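**Table clearing** (in robotics, also *tabletop tidying* or *plate loading*) is the household chore of moving objects on a table to wherever somebody thinks they belong. Humans learn it at about the age of 4 and spend the next ten years avoiding it. Machines have been promised for the job since well before most of the people now working on it were born, and can do parts of it on a good day.

## Background

Factory robots have lifted, welded and stacked things for decades. They do so in places arranged for their comfort, where every part arrives facing the same way. A kitchen table offers none of this. Its contents differ from one meal to the next, and the butter is never where it was left.

Early attempts relied on exact measurements of each object. The Comstead kitchen arm, shown to the press one June, could pick up its own mug and set it on its own saucer without fault. Given a visitor's mug, it closed its fingers beside the handle, lifted nothing, and carried the nothing carefully to the saucer. Its designer, Emlyn Morgan, later called this "a complete success with one object missing."

## Methods

Most current systems learn from demonstrations. A person steers the arm through the chore many times, and software is trained to produce similar motions when it sees a similar table. The Trastik group, led by Sigita Kuusk, collected 1410 demonstrations of simple pick-and-place chores. Operators were told to work naturally. Several worked so naturally that they nudged things into place with the side of the gripper, and the trained system took up the habit.

The usual hand is a two-finger gripper. It is cheap, sturdy and easy to repair, and it has roughly the dexterity of a person wearing oven mitts. Hands with more fingers exist. They do more, and break in more ways.

## Difficulties

### Grasping

Small boxes are considered easy, which in this field means they fail for reasons that can be explained. A box lying at an angle has to be gripped across its narrow side, so the wrist must turn before the fingers come down. If it turns too little, the fingers land on top of the box. Gwawr Beddoe's survey of failed grasps lists 9 kinds, among them "early close," "late close" and "closed on table."

Plates are worse. A flat plate gives two fingers nothing to hold except its rim, and a gripper reaching for the rim tends to push the whole plate along. For this reason many published chores have the robot put something onto a plate and leave the plate where it is. Washing up is generally listed under future work.

### Seeing

Clear plastic, glass and shiny surfaces confuse depth cameras, which may report a wall as absent or a reflection as furniture. Patterned tabletops add trouble of their own.

### Knowing when to stop

A person clearing a table knows when it is clear. The Ren system had no such sense in its first version and went on tidying until switched off, moving one spoon back and forth between two positions it liked equally.

## Testing

Trials are commonly run in small walled workspaces with only a few objects on the table. Critics say that this leaves out most of what makes a home difficult, such as crumbs, cats and relatives. Supporters reply that a machine that cannot manage one box has no business near a cat.

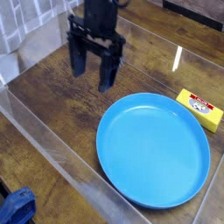 *A two-finger gripper above a wood-grained tabletop inside clear panels, with a light-blue plate and a small yellow box.*

Results depend heavily on what is counted. In a trial of the Gurumix controller, Bleddyn Ruddock reported 298 placements judged successful. Mabli Lloyd, reviewing the recordings, pointed out that the judges had accepted any box touching the plate, including those leaning on the rim from outside. The two have since published competing definitions of "on."

## Outlook

Shop-floor versions of the chore, such as moving cartons from one tray to another, are nearer to everyday use, mainly where the cartons can be made to behave. Home versions remain slow and need a person close by. That person could usually have cleared the table in the meantime, although studies rarely ask them to.

## See also

- Dishwasher loading
- Laundry folding
- Robot gripper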